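A Day at the Lidholm Kitchen and Stone Fair

I have been promised "the end of the ordinary countertop" at three fairs now, and I still chop onions on the ordinary kind. So I went to Lidholm on 28 April 2026 with low hopes and a thermos.

The organizers say 731 exhibitors applied and 458 got in. I can believe the first number. The second felt high, unless they gave a stand to everybody with a folding table and a bowl of mints. Parking was $12, and the shuttle dropped us at the wrong hall.

Marble was everywhere this year. Plurton had the biggest stand and the softest carpet, and a sales rep who told me their sealed marble "shrugs off" lemon juice. I asked if I could try it with a lemon. He said the demo was at two. At two I came back and the demo was at four. I've had honed marble at home for nine years and it has rings on it from every glass of wine since the first December, so I would have liked to see that lemon.
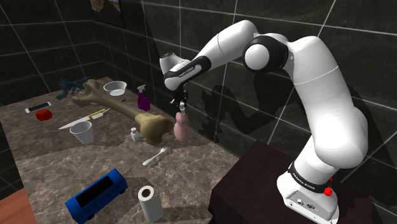 What it costs

Prices were hard to get out of anyone. Skeva, to their credit, had a printed sheet: up to $300 a square foot installed, with cutouts and edge work extra. Sink cutouts are where they get you – two firms wouldn't quote one without a home visit.

Desmond Obi, who fits kitchens two towns over from me and has no stand to pay for, looked over the Skeva sheet and said the stone was fair and the edge work was not. He also told me to ask who does the repairs. I asked at four stands. One person knew.

Glass next to stone

The other big push was dark glass: splashbacks, side panels, whole cabinet ends. Wang had a long talk on it in the small hall, with a lot about "depth" and very little about fingerprints. I'm not sold. Dark glass looks rich in a brochure, and then somebody fries bacon. When I asked about cleaning, the speaker recommended a special cloth, sold separately.

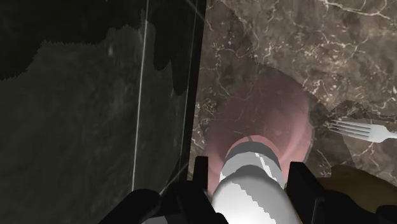 Dark glass meeting brown marble.

The joint between the two materials is what I'd worry about. Crumbs go there. The Wang people use a clear sealant and say it lasts, but they wouldn't put a number of years on paper.

Worth going? If you are about to buy, yes, for Skeva's price sheet alone. Bring your own lemon. The coffee is in hall 2 and the line is shorter after lunch.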